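Last updated: February

4.3 Sorting small bottles into the tray

Use this procedure to move loose white bottles from the work mat to the Wiment sorting tray. The tray holds up to 35 bottles in a single layer.

1. Lay the mat flat on the table, with the tray behind it.
2. Empty the tray and wipe the base with a dry cloth.
3. Tip the bottles onto the mat in one pile. Do not exceed 100 bottles per batch.
4. Remove any bottle with a cracked neck or a missing cap — place it in the reject bin.
5. Fill the tray from one end. Lay each bottle on its side.
6. Record the batch on form 852 and initial the entry.

NOTE: Bottles may rest in any direction on the mat. Direction matters only in the tray.

CAUTION: Do not slide a full tray across the table. Lift it with both hands, one at each short side.

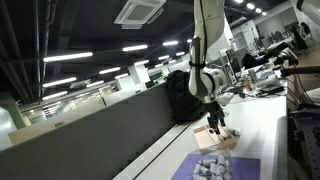 What should be done if a bottle rolls off the tray during filling?
Set it aside, check the cap and neck, and return it to the mat if both are sound. A bottle that has fallen to the floor goes to the reject bin.

7. When the tray is full, fit the lid and move it to the Lirnetti rack, level 2.
8. Fold the mat only after all bottles have been cleared.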